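The Second Bin Won't Save You

Every spring somebody decides that a house is untidy for lack of containers.
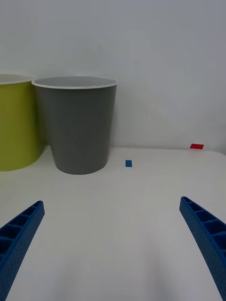

A color for everything

I have been reading about color-coded bins again, which I do about as willingly as I go to the dentist. The idea goes like this. You buy a yellow-green bin for one kind of thing and a gray one for another, you stand them side by side, and from then on the household sorts itself. Paper goes in one. Whatever isn't paper goes in the other. Your children learn good habits and you get your Sunday evenings back.

Two bins together on a white tabletop do look good, I'll give the sellers that. A tapered gray one with a thin white rim, a brighter one just behind it, a pale wall at the back. Put anything against a wall that bare and I'd want to own it. But my walls have light switches on them, and a calendar, and a mark where the chair hits.

My friend Bo-ram Yoon bought into all this in November. She went for the full set from Bonditz, 4 bins in 4 colors, plus a sheet of stickers. Bo-ram is a far more orderly person than I am, and she gave it a real try. By the second week the bin for batteries and bulbs had a banana peel in it. By the fourth, three of the bins were general trash and the last one was holding umbrellas, a job it does very well.

She blames her family. I blame the bins, or the promise that came with them. A color doesn't tell you anything until you've learned what it stands for, and people walking through a kitchen with a wet tea bag in one hand are not in a learning mood. They drop it in whatever is closest. If you want a tea bag to land somewhere in particular, put the bin there and forget what color it is.

Teun Mulder disagrees with me, and has done so at length, twice, over my own kitchen table. He keeps two bins in his workshop and swears that scrap never crosses over. I believe him. He also works in there alone. A system with one user is a habit, and good for him for having it, but he could do the same thing with a pair of paper bags.

Then there is the matter of size. The small bins, the ones that look so neat on a table or a shelf, fill up fast. A few envelopes and a cereal box and you're done. So you now have several small things to empty where you used to have one big thing, and each of them needs its own liner or its own rinse. I once kept a little bin in every room of the apartment and spent more time walking trash from bin to bin than I had ever spent taking it out. I gave up after 11 days. The little bins went in the closet, one inside the other - the only time they saved me any space.

I do have a soft spot for the shape. A plain bin that is wider at the top than at the bottom is easy to drop things into, and easy to tip out. No lid, no pedal, no hinge to clean around. If the storage people stopped there I would have no quarrel with them. It's the talk that gets me. One catalog I was sent this month runs to pages and pages on "zones" and "flows" for what is, when you get down to it, garbage.

So keep the bin you have. If it overflows, empty it sooner or throw away less. If you really do need to keep two kinds of trash apart, and most towns ask you to, then get a second one in any color you please, and stand it where that kind of trash gets made. Mine is next to the mail slot. It's an old soup pot.

Teun says the pot is a disgrace. He put an apple core in it last time he came over.

Recent essays
Against the Label Maker
What My Junk Drawer Knows
Folding Fitted Sheets Is a Waste of an Afternoon
The Spice Rack Problem
I Returned the Drawer Dividers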